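Home | Diary | Notes | Links

Print this page | E-mail this page

July, evening

My wrists are tired again, but less than in the first week. We recorded until four in the afternoon and then I stayed to sort the files, so I write this with cold tea and only one lamp.

The work now is the same task many times. One person holds a gripper in each hand, takes the object, passes it from left to right, and puts it down. The learning system should later find out by itself how a hand-over is done, from our examples. It sounds easy when I explain it to my family on the phone. They ask why I need a university degree for this, and I don't have a good answer yet.

Today we reached 353 good examples for the Janelon set. I say good, but this is only after the first check. Tomorrow they go to Powell for the second check, and Powell is strict. Last time they sent back every recording where the fingers closed before the object was fully between the pads. I was a little angry, because the object did not fall in any of them. Then I watched them again, slowly, and I had to agree. If I close too early, the system learns that early is correct.

In the morning I changed my way of standing. Before, I kept my elbows near the body, and all my movements came out small and similar. Now I walk between two examples and start each one from a different place. It costs time – I lose a few seconds on every start – but the recordings have more variety in them, and variety was the thing Zastau asked for in the last letter.
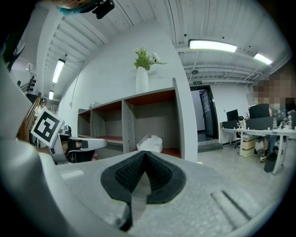
Gristance wrote at lunch that we walk too much, and that for a hand-over the feet should stay still until both grippers have touched the object. They also asked why we did not repeat the failed tries directly after they failed, from the same position. I read the message three times. I think they are right about the second point and wrong about the first. If a person will use this in a real room, the person moves, and the system must have seen some movement. I answered politely that we will record one group with still feet and one group with walking, and then we can compare. No reply until now.

After lunch it went slowly. I made seven bad ones in a row, all with my left hand. The problem is that I don't look at the left fingers when they open, I look at where I want to go next. My eyes are faster than my hands. When I said aloud "open, wait, take", it became better, so I said it for the rest of the session, very quietly. I hope the microphone is really off in the settings. I should check this.

One more thing to remember: the labels. I wrote "pass" for some examples and "hand over" for others, and the script counts them as two tasks. I corrected it by hand for today, but the older ones are still mixed. A better person would write a small program for this – maybe I will do it at the weekend.

For tomorrow: charge everything before breakfast, clean the finger pads, start with the left hand. And eat something before noon.

Previous entry | Next entry

Contact | Copyright by the author of this diary | Back to top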